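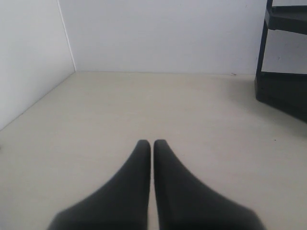 *Jintana Meesuk, gadgets reporter*

Pruvis has started taking orders for its Momalach gripper kit, and I got to play with one this month! The two black fingers narrow to rounded tips that come within a hair of each other, so I went straight for the fiddly stuff (beads, mostly). The kit is $258, or $146 if you already have an arm and just want the fingers. Lertchai Nakpan at Pruvis tells me shipping starts in December. I'd like a longer cable, but I'm pretty tempted to keep it.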